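Ein Heft darf ruhig voll werden

Seit ich wieder mit der Hand schreibe, verteidige ich das billige, dünne, fadengeheftete Notizheft gegen alles, was edler aussieht.

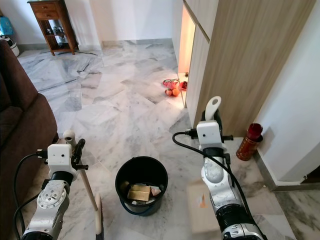

Jolanta Zalewska hält dagegen: Wer gutes Papier kaufe, der schreibe auch sorgfältiger, und ein Heft für kleines Geld lande doch bloß mit drei Einkaufslisten darin in der Schublade. Sie schreibt seit Jahren in gebundene Bücher mit Leineneinband und will davon nicht lassen.

Ich verstehe sie sogar. Ich habe selbst so ein Buch, einen Baran mit Lesebändchen und cremefarbenem Papier, 268 Seiten, ein Geschenk zum Geburtstag. Es ist wunderschön! Und es enthält bis heute genau einen Satz, den ich am nächsten Morgen so albern fand, dass ich das Buch ins Regal gestellt habe. Ein schönes Buch verlangt schöne Gedanken, und die habe ich um halb sieben am Küchentisch nun einmal selten.

Das Heft dagegen – meins ist von Lurton, graue Kartondecke, zwei Stiche Faden in der Mitte – verlangt gar nichts. Ich schreibe hinein, was der Klempner gesagt hat, wie die Suppe gelungen ist, welches Wort mir beim Lesen gefallen hat. Dazwischen steht dann plötzlich ein Absatz, den ich gebrauchen kann. Den hätte ich im Leinenbuch nie geschrieben, weil ich dort auf ihn gewartet hätte.

Und dann das Vollwerden! Ich kann gar nicht genug davon schwärmen, wie es ist, die letzte Seite umzublättern, das Datum auf den Deckel zu setzen und ein neues aufzuschlagen. Bei einem dünnen Heft passiert das alle paar Wochen. Bei einem dicken Buch einmal im Jahr, wenn überhaupt, und bis dahin sind die Ecken so weich, dass man es kaum noch gern in die Hand nimmt. Im Oktober habe ich meine alten Hefte in einen Schuhkarton gestellt, Rücken nach oben, und bin den halben Abend auf dem Teppich sitzen geblieben und habe gelesen (die Suppe war übrigens fast immer gelungen).

Über das Papier muss man natürlich reden. Billig heißt oft, dass die Tinte durchschlägt, und wer mit dem Füller schreibt, ärgert sich zu Recht. Die Hefte von Zumon habe ich nach wenigen Seiten aufgegeben, da stand auf der Rückseite mehr als vorn. Mit Bleistift ging es wunderbar. Bogumił Jasińska hat mir dazu geschrieben, man solle einfach nur die rechten Seiten benutzen, dann bleibe links Platz für Nachträge. Seitdem mache ich das mit jedem Heft so, auch mit dem guten Papier, und die linken Seiten sind inzwischen mein liebster Teil: Pfeile, Korrekturen, Widerspruch gegen mich selbst.

Was ich den Herstellern gern sagen würde: Lasst die Sondereditionen öfter Sondereditionen sein und macht das Grundheft besser. Drorkora hat zuletzt eine Serie mit 400 nummerierten Exemplaren aufgelegt, geprägter Umschlag, eigene Banderole. Ich habe sie mir angesehen, sie ist großartig gemacht, und ich würde mich nicht trauen, darin eine Telefonnummer zu notieren. Eine runde Ecke, ein ordentlicher Faden, Papier, das einen Füller aushält – dafür zahle ich gern etwas mehr, und zwar immer wieder.

Jolanta bekommt von mir trotzdem ein graues Heft. Sie darf Einkaufslisten hineinschreiben, so viele sie will.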